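Home Shop Storage Trays Bins Care Contact
Search products Go Enter a keyword

Skarno Divided Bin – Blue

Okay, I'll admit this is my favorite thing in the shop right now. I've been selling sorting bins under the Trilen name for a while, and the Skarno is the one I keep taking home (my kitchen drawer, my sewing shelf, the glove box of my car, sort of). It's a blue plastic bin with compartments built right in, and it does one job really nicely, so let me tell you all about it!

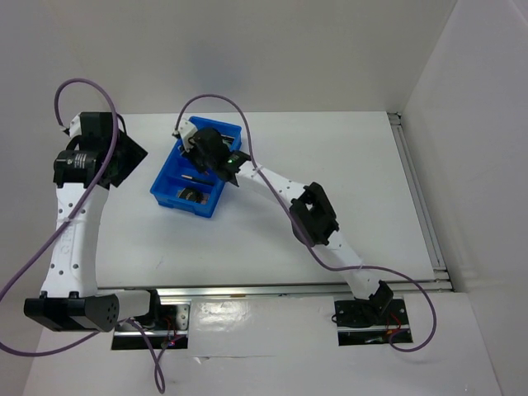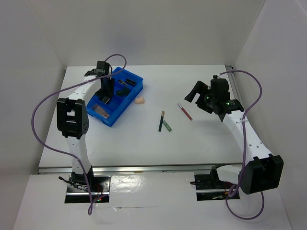
What I use it for, mostly, is the small stuff that piles up by the back door. Batteries, picture hooks, the spare keys I'm afraid to throw out, those little bags of screws that come with every shelf you ever buy. I used to keep all of that in a shoebox and dig through it every time I wanted one thing. Now I pull the bin out, set it on the table, grab what I need and put it back. My Wednesday tidy-up has gotten a lot shorter, which leaves more time for coffee!

The dividers are molded in, so they don't slide around and they don't pop out when you carry the bin one-handed. The flip side is that you can't move them. If you want sections you can change around, look at the Kotian tray instead – it comes with loose dividers and a bag of clips, and it costs a bit more. I have both, and I reach for the Skarno more often, but I have a friend who swears by the Kotian for her beads and I can see why.

A few things people write in to ask. It doesn't come with a lid. The Ziritum lid fits it, and we sell that separately (it snaps on at the corners, press down till you hear it). Please don't put the bin in the dishwasher! I did, once, on the hot cycle, and now I own a bin that rocks. Warm water and a little dish soap is plenty, and an old toothbrush is great for getting crumbs out of the corners. Sticky label coming off badly? Rub a drop of cooking oil on what's left, wait ten minutes and wipe.

It weighs 637 grams empty, so it's light enough to carry up a ladder but it won't skate across the table when you drop something into it. I've stacked them with the lids on, three high, in the hall closet and they've stayed put. I wouldn't go higher than that if you're filling them with hardware – screws get heavy fast.

Color is blue only for now. I know, I know, a lot of you want gray. The minimum order for a new color is 900 pieces and my garage is only so big, so I'm waiting until June to decide. If you'd buy a gray one, send me a note through the contact page and tell me how many, it really does help.

Item number: 1092
Sold as: single bin, lid not included
Goes with: Ziritum lid
Also see: Kotian tray with loose dividers

Orders placed before noon go out the same day. Returns are fine as long as the bin is clean and you've kept the cardboard sleeve.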